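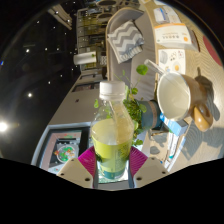
Magdalini Petridis

We have one round wooden table, and everything that comes into the apartment lands on it. Mail, medicine, the mug I swore I was going to finish, a bottle of something, another bottle of something. I used to clear it by scooping the whole lot into a tote bag and shoving the bag in the closet (there were three of those bags by February, and one of them had my passport in it). So I came up with a routine, and it takes me about 40 minutes if the table is really bad and a lot less if I did it last week.

You'll need a tray, two shoe boxes or anything that size, a trash bag, a recycling bag, a soft cloth and a bit of dish soap. I used to think I needed fancy drawer organizers too. I bought some from Ninetlow and they're full of batteries now.

Start with drinks

Anything with liquid in it goes first. If you're going to knock something over, it'll be while you're reaching across for the papers, and I say that as someone who once drowned a whole lease. Put the tray on a chair next to you and load it up: mugs, cups, straws, bottles. Check the caps on the bottles before you lift them, then walk the tray to the kitchen and come straight back. Don't start washing up! I lose half an hour every time I turn that faucet on.

Glass straws I carry separately, in my hand. They roll.

Then the medicine

This is the part I used to skip. Boxes and blister packs wander away from each other so fast, and then you've got an empty box, a strip of tablets with no box and no idea what you're supposed to take or when. Match each strip to its own box and leaflet, and check the date while you're holding it. If a strip doesn't have a box and you can't read the name on the back, don't guess. Mine go in an envelope to the pharmacy, and they take care of it.

All the medicine then goes in shoe box number one, with a lid, up high. My friend Myfanwy Pugh has a toddler and keeps hers on top of the fridge in a tin with a stiff catch, which I can't open either.

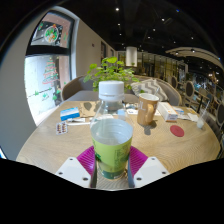
The round table, with the tan mug, a red coaster and the tablets.

Papers, cards and little packets

Pick up every piece of paper and make one stack. Just one! Don't read anything yet. Square it off, sit down somewhere else with it (couch, floor, bed) and go through it from the top:

Trash or recycling: envelopes, flyers, empty packets, paper bags. A bag with a stain on it isn't going to be reused, I promise.
Act on it: bills, forms, anything with a deadline. Stand these up by the door.
Keep: booklets and cards you'd really look for again. Shoe box number two.

If a booklet has been on the table for months and you haven't opened it, you know where it goes. I make an exception for manuals. Small cardboard boxes get opened before they get flattened — I once recycled a perfectly good set of earbuds.

Wipe it down

One drop of dish soap in warm water, cloth wrung out until it's barely damp, and go with the grain. Dry it right away with the other end of the cloth. Light wood shows rings like crazy, and once a ring has been there a while I've never gotten it all the way out. I tried a wax from Zindis on our old desk and it made a shiny patch around the ring, so now I had two marks to look at.

Put back less than you took off

The plant comes back first. Turn it a little so the leaves don't all lean the same way, and run your hand under the pot in case it's damp. Then one coaster per person who sits there. That's all I put back.

The mug is the tricky one, and it'll be back by evening with a straw in it, no matter what I say. My rule is that it can live on the table if it lives on a coaster. Efe, my roommate, thinks the coaster is decorative. We're working on it.

If you can only manage one section today, do the drinks and leave the rest until tomorrow. The papers will wait.

Last updated 7/23/21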